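Maja Gajewski
Thread, 9 posts

1/ We've had the electric van for a year now, so I'm writing up what charging it has been like. It's a used Tornidia with the small battery. I drive it for work, mostly between Uleck and Wollside.

2/ At home we charge from a wall box on the side of the house. It starts after midnight on the cheap rate and is done by the time I get up. I set the limit to 80 percent and leave it alone unless there's a long day coming.

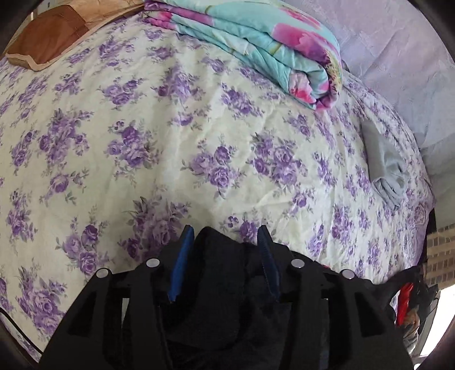
3/ The limit is easy to forget about. Twice I needed a full battery in the morning and hadn't changed it the night before. The app has a one-time override, but it's buried under "Schedule" and it took me until July to find it.

38 comments · Share

4/ Public charging is mixed. The site behind the Varghese garden center has 2 fast plugs, and one was down for most of the spring. When both work I can get from 30 percent to 80 over lunch.

5/ Cold weather matters more than I expected. On mild days I plan on the full trip and back. In January I stop once on the way home. Heating the cab while it's still plugged in helps a lot.

6/ Cost: the wall box was 700 installed, and the electrician, Vernon Penner, had to move one breaker. Our panel was fairly new. My neighbor Britta has an older one and her quote was a lot higher.

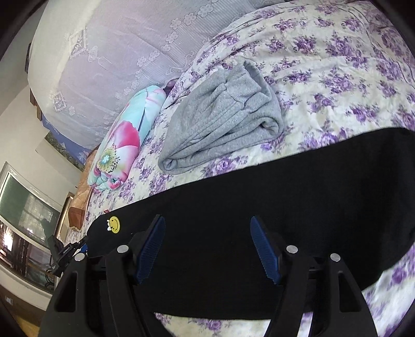

Black fabric on the rose-print sheet.

7/ Service so far has been tires and a cabin filter. The 12-volt battery also died once, and then the doors wouldn't unlock from the app. Keep the metal key on you.

8/ Someone asked if I ever charge to 100. Yes, before long trips, and I time it to finish right before I leave. The manual says not to let it sit full for days.

9/ Next I'm going to try the new plugs at the Wollside library. Kamarul says they take a regular bank card. I'll add a post here once I've used them.

Print this thread | E-mail this thread
112 shares

This site uses cookies. By continuing to browse you accept our cookie policy.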